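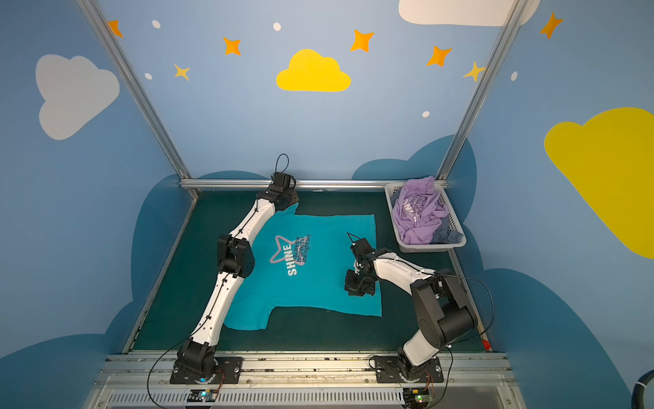
Support > Tetley > Aufnahmezellen > Zeitversatz Handgelenkkameras

Betreff: Greifer schließt beim Replay zu früh, Bild hängt hinterher
Gemeldet von: Zoriana Horobets
Zugewiesen an: Stepan Hrynyshyn
Status: gelöst, Nacharbeit offen
Betrifft: Morikawa-Zelle, Cemwood-Recorder, Aufgabe "T-Shirt falten"

Zoriana, 9:10 Uhr
Guten Morgen zusammen, ich mache mal ein Ticket auf, bevor das wieder im Chat versandet. Wir sammeln ja für Tetley die 400 Episoden T-Shirt-Falten, und eigentlich läuft es richtig gut! Die Leute an den Führungsarmen haben den Dreh raus, die Shirts wechseln durch, alles prima. Gestern hat Bit-na aber den ersten Zwischenstand trainiert, und die Policy macht etwas Komisches: Der linke Greifer fährt schön zum Stoff hin und geht dann zu, bevor er unten ist. Er zwickt also in die Luft. Der rechte macht das nicht, oder jedenfalls so selten, dass ich es unter Pech verbuchen würde.

Erst dachte ich, wir haben schlampig demonstriert. Also bin ich die Episoden im Viewer durchgegangen, und beim Durchklicken wurde mir ganz anders: In manchen Aufnahmen zeigt die linke Handgelenkkamera den offenen Greifer noch über dem Stoff, während die Gelenkkurve darunter schon "zu" sagt. Die feste Kamera passt dagegen zur Kurve. Da hinkt also ein Stream hinterher, und das Modell lernt brav, dass man zugreift, solange man noch in der Luft ist. Kann man ihm nicht mal vorwerfen.

Was ich schon probiert habe: Recorder neu gestartet, Viewer auf einem anderen Rechner geöffnet (gleiches Ergebnis, am Viewer liegt es also nicht), Stecker an der linken Kamera gezogen und wieder rein. Bringt alles nichts.

Stepan, 9:45 Uhr
Hallo Zoriana, schöner Fund, schönes Ticket, danke! Bitte erst mal nichts löschen. Kannst du mir eine Episode raussuchen, bei der beide Arme gleichzeitig am Stoff sind? Wenn nur links etwas passiert, vergleiche ich am Ende Äpfel mit Wartezeiten. Und schreib bitte dazu, ob die Rohdaten noch auf der Zelle liegen oder schon auf dem Server, der Export wirft nämlich die Empfangszeiten weg (ja, ich weiß, das steht auf meiner Liste).

Zoriana, 10:05 Uhr
Rohdaten liegen noch auf der Zelle. Die Stelle aus der festen Kamera hänge ich an, die anderen Streams findest du im selben Ordner.

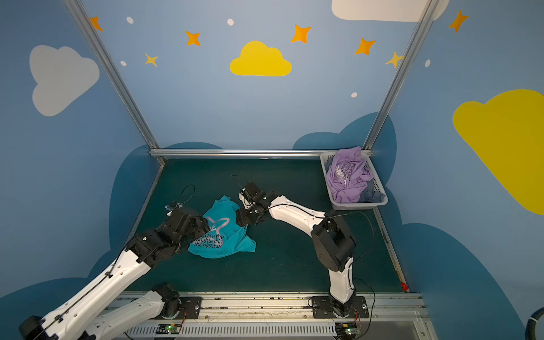
Beide Greifer am türkisen Shirt, der Aufdruck steckt halb in den Falten.

Stepan, 11:20 Uhr
So, Kaffee, Rohdaten, los geht's. Die gute Nachricht zuerst: Die feste Kamera und die rechte Handgelenkkamera sind sauber. Beide kommen mit 27 Millisekunden Verzögerung an, das kennen wir, das rechnet der Recorder raus. Links fängt es genauso an und läuft dann mitten in der Episode weg, bis auf 2 ganze Bilder Rückstand. Danach fängt sich der Stream wieder, und am Ende der Episode sieht alles normal aus. Deshalb ist unser automatischer Check auch nie angeschlagen, der schaut nur auf das erste und das letzte Bild. Den habe ich selbst geschrieben, ich nehme also die Schuld und bringe Kuchen mit.

Mein erster Verdacht war das USB-Kabel am linken Arm, das macht dort ja jede Bewegung mit. Zoriana, magst du die beiden Handgelenkkameras am Rechner über Kreuz stecken und ein paar Durchläufe aufnehmen? Wandert der Fehler nach rechts, ist es der Anschluss. Bleibt er links, ist es Kamera oder Kabel.

Zoriana, 12:15 Uhr
Getauscht, aufgenommen, Fehler bleibt links. Danach habe ich das Kabel links gegen ein neues aus der Schublade gewechselt, und er ist immer noch da. Und dann auch noch die Kameras selbst, also die linke an den rechten Arm geschraubt und umgekehrt. Was meint ihr? Immer noch links! Ich finde das langsam persönlich.

Yurii, 12:40 Uhr
Mische mich mal ein, obwohl ich nur Datenprüfung mache. Ich habe mir die Episoden nach Shirtfarbe sortiert, weil ich das für den Farbausgleich eh brauche, und da fällt mir etwas auf: Bei den Läufen, in denen der linke Arm weit nach vorn links ausholt, ist der Rückstand fast immer drin. Holt er nicht aus, ist fast nie was. Die Farbe ist egal. Könnte das mit dem Licht zusammenhängen? Die Bildhelligkeit springt in dem Stream nämlich ziemlich, und zwar kurz bevor der Versatz anfängt.

Stepan, 13:30 Uhr
Yurii, du bist Gold wert. Ich glaube, das ist es. Die Belichtungsautomatik! Wenn die Handgelenkkamera über einen hellen Reflex auf der Fläche schwenkt und danach über dunkles Grün, zieht sie die Belichtungszeit hoch. Wird die länger als der Bildabstand, liefert die Kamera eben langsamer. Und unser Recorder füllt die Lücke mit dem letzten Bild auf und arbeitet die Warteschlange danach stur der Reihe nach ab, statt nach den Zeitstempeln der Kamera zu gehen. Zwei harmlose Sachen, die sich nicht leiden können.

Gegenprobe bitte: Belichtung auf manuell, fester Wert, sonst nichts ändern. Die anderen Einstellungen lassen wir alle in Ruhe, sonst wissen wir hinterher wieder nicht, was geholfen hat.

Zoriana, 14:25 Uhr
Belichtung steht auf fest, ich habe einen ganzen Schwung Faltungen hintereinander aufgenommen, mit Absicht auch welche mit weitem Ausholen nach vorn links. Der Versatz ist weg! Auf beiden Seiten die bekannten 27 Millisekunden, von Anfang bis Ende. Ich habe kurz laut gejubelt, Walter hat gefragt, ob alles in Ordnung ist.
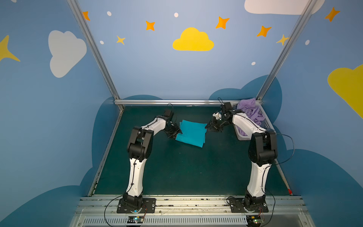

Zur Auswertung der Gegenprobe noch ein paar Worte, weil Bit-na gefragt hat, wann für mich eine Episode überhaupt als fertig gilt. Ich setze die Endmarke erst, wenn beide Greifer den Stoff losgelassen haben und ein Stück daneben stehen, und ich schneide die Rückfahrt weg. Das türkise Shirt muss dann als halbwegs rechteckiges Päckchen in der Mitte der grünen Fläche liegen. Das lavendelfarbene bleibt so lange hinten rechts im weißen Korb, auch wenn es da zum Teil hinter dem rechten Unterarm verschwindet, das stört den Prüfer nicht. Ein leicht schiefes Päckchen lasse ich gelten, einen herausstehenden Ärmel nicht. Solche Läufe bekommen von mir "unvollständig" und bleiben drin, Bit-na will die ausdrücklich als Gegenbeispiele haben.

Bit-na, 15:00 Uhr
Genau, bitte drinlassen! Und danke für die Endmarken, die helfen mir wirklich sehr. Eine Bitte hätte ich noch zur festen Belichtung: Der Wert darf nicht so dunkel sein, dass mir der Kragen absäuft. Das Modell orientiert sich beim ersten Griff sehr stark an der Halsöffnung, das habe ich mir in den Aufmerksamkeitskarten angeschaut. Wenn dort nur noch eine türkise Fläche ohne Kante ist, greift es irgendwo in den Rücken und zieht das ganze Shirt mit. Lieber nehme ich einen ausgefressenen Reflex auf der Tischfläche in Kauf, der ist mir komplett egal.

Stepan, 15:20 Uhr
Guter Punkt. Zoriana, nimm zum Einstellen bitte immer eine Stelle, an der der Greifer schon am Stoff ist und ein Stück Kragen mit im Bild liegt. Wenn du da die Naht noch erkennst und das Etikett nicht völlig weiß ausbrennt, passt der Wert. 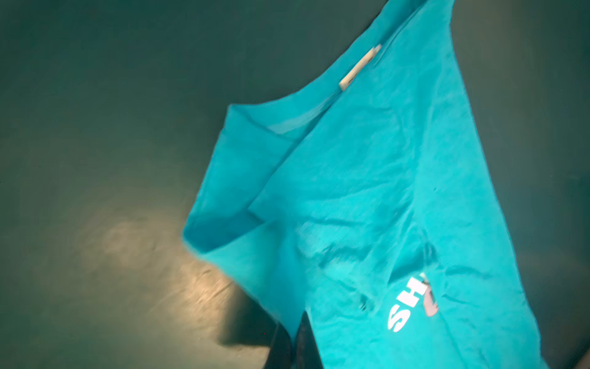
Den so gefundenen Wert trägst du dann für beide Handgelenkkameras ein, auch für die rechte, die bisher nie gezickt hat. Unterschiedliche Helligkeit links und rechts wäre die nächste Sache, die das Modell auswendig lernt. Eintragen bitte im Profil der Zelle und nicht im Kameradialog, der Dialog vergisst nach einem Neustart alles und stellt fröhlich wieder auf Automatik. Leichte Bewegungsunschärfe bei schnellen Zügen ist okay, die hatten wir vorher auch.

Zoriana, 16:05 Uhr
Steht im Profil, Zelle neu gestartet, Wert ist noch da. Halleluja.

Bleibt die unangenehme Frage: Was machen wir mit den alten Aufnahmen? Yurii hat seinen Filter über alles laufen lassen, was wir seit Februar haben, und kommt auf 42 Episoden mit Versatz. Mein Bauch sagt wegwerfen und neu aufnehmen, meine Schultern sagen bitte nicht.

Stepan, 16:30 Uhr
Deine Schultern haben Glück. Solange die Rohdaten mit den Kamerazeitstempeln da sind, kann ich die Bilder neu zuordnen. Ich habe das eben an der Episode von heute Vormittag ausprobiert, und danach sitzt das Zugreifen im Bild genau auf der Kurve. Aufgefüllte Doppelbilder werfe ich raus und markiere die Lücke. Ist sie beim Greifen selbst, fliegt die Episode aus dem Training, ansonsten darf sie bleiben. Das Skript lege ich zu den anderen, und in den Recorder baue ich die Zuordnung nach Zeitstempel gleich mit ein, dann sind wir auch bei Automatik auf der sicheren Seite.

Walter, 16:50 Uhr
Lese nur mit, weil ich die Ablieferung an Stollon mache. Für mich heißt das: Die reparierten Episoden bekommen eine neue Version und einen Vermerk, die alten bleiben gesperrt liegen, richtig? Dann bitte nichts überschreiben, auch nicht "nur kurz". Ich hatte das bei den Handtüchern schon mal und habe damals einen halben Tag lang Prüfsummen verglichen.

Stepan, 17:05 Uhr
Richtig, neue Version, nichts überschreiben. Versprochen!

Zusammenfassung für die Ablage (Zoriana)
Symptom: linker Greifer schließt beim Abspielen der Policy zu früh, Bild der linken Handgelenkkamera mitten in der Episode hinter den Gelenkdaten.
Ursache: Belichtungsautomatik senkt zeitweise die Bildrate, Recorder ordnet die Bilder nach Ankunft zu.
Nicht schuld: Kabel, Anschluss, Kamera, Viewer. Alles getauscht, bitte nicht noch mal tauschen.
Abhilfe: feste Belichtung im Zellenprofil, gleicher Wert links und rechts, eingestellt am Kragen.
Offen: Reparaturskript über die gesperrten Episoden (Stepan), Prüfung auf Versatz über die gesamte Länge statt nur an den Enden (Stepan), Zwischenstand neu trainieren (Bit-na), Vermerk für die Ablieferung (Walter).

Bit-na, 17:20 Uhr
Training mit den sauberen Episoden ist gestartet, läuft über Nacht. Ich schreibe morgen hier rein, ob der linke Greifer jetzt wartet, bis er am Stoff ist.

Ähnliche Tickets
Recorder verliert Endmarke nach Pause
Greiferöffnung links und rechts unterschiedlich skaliert
Führungsarm driftet nach langer Sitzung
Handtücher: Prüfsummen nach erneutem Export abweichend
Farbausgleich der Shirts in der Episodenplanung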